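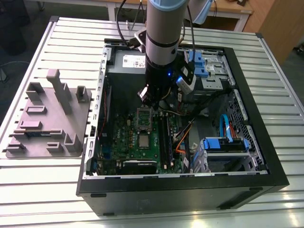
The Dell on its side, with the green motherboard looking up.

Thursday, August 29, 2024

I wanted for a long time to write about the inside of a desktop computer. I learned the English words for these parts only after I moved to Hedivdale, so please excuse me if I choose a strange one.

The first thing I look for is always the power supply. In this Dell it is silver and has a white label with very small print. I never trust my memory with such labels, I copy them by hand into my notebook. The notebook is now on page 43, and it was bought in December!

A memory module should not lie flat on a table among the screws. It is better when it rests across two slotted supports, as in the gray fixture beside the case. At home I used an egg box for 2 years and it was also fine, but the modules were always sliding to one side.

Thin wires are my weak point. There is a red one running down by the dark housing, and with a wire like this I first follow it with my finger to the end, and only then I pull something.

Next time I will write about cleaning the dust. I ordered a soft brush from Prundo for 12 dollars and it has not arrived yet.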